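Osgate store room, progress to 20th September

The Furnness grant has bought 80 clear boxes so far, at a cost of £1075. Most of the small stuff is out of its carrier bags - a few bags are holding out behind the boiler. Cups and lids now share a box, piled in as they come, and can at least be found without tipping everything on the table.
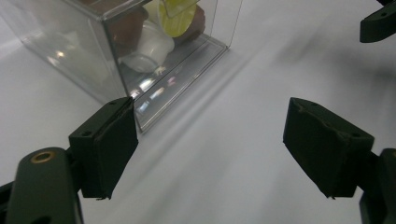 The Vorholm branch has asked whether see-through sides simply mean everyone can admire the muddle. A fair point, and labels are on order. We expect to finish the top shelves by May.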